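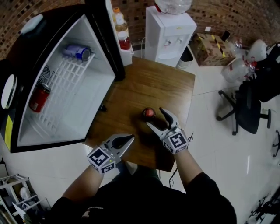 Week 4: Keeping Drinks Cool in a Small Room

Notes for the Lustport evening course in room planning
Tutor: Anahera Harawira

Last week we did shelving, and several of you asked when we'd get to fridges. Tonight! I love this topic, because a drinks corner is such a small thing and it teaches you nearly everything about planning a room.

Start with the door. A mini fridge takes up very little floor when it's shut, but the door needs its own space to swing. In our opening picture the open door of the black fridge lies nearly flat, and you can look straight in at the white wire rack. Before you choose a spot, mark the full swing on the floor with tape and walk past it a few times.

Next, the rack. Wire shelves let cold air move between the cans, so they're a lovely choice for a small cabinet. Look for the round fan grille at the back wall and keep it clear. Cans on their sides can roll, so Fuad Teshome's tip from last January's group is well worth stealing - lay a folded tea towel along the front edge as a stop.

What goes in the fridge and what stays out?

Cans you'll want today go in. Spare bottles can wait on a shelf or storage unit, away from direct sun. Anything already opened goes in the fridge if the label says so. Water is a separate matter: if you have a dispenser with a jug on top, plan for the person lifting the full jug as well as for the person filling a glass. Leave 52 cm clear in front for this course's exercises.

Empties are the bit people forget, and I get quite excited about them (sorry, Hiwot). A clear bag is great for plastic bottles, as you can tell when it needs taking out. Keep it apart from the general waste bin.

A table nearby makes the whole corner friendlier. Small is fine - it only has to hold a drink and a piece of fruit.

For next time

Draw your own drinks corner to scale, with the fridge door open. Work in groups of 2 if you like. Bring the drawing on Thu 19 November, when Wondimu Woldemariam will be joining us to talk about sockets and cables.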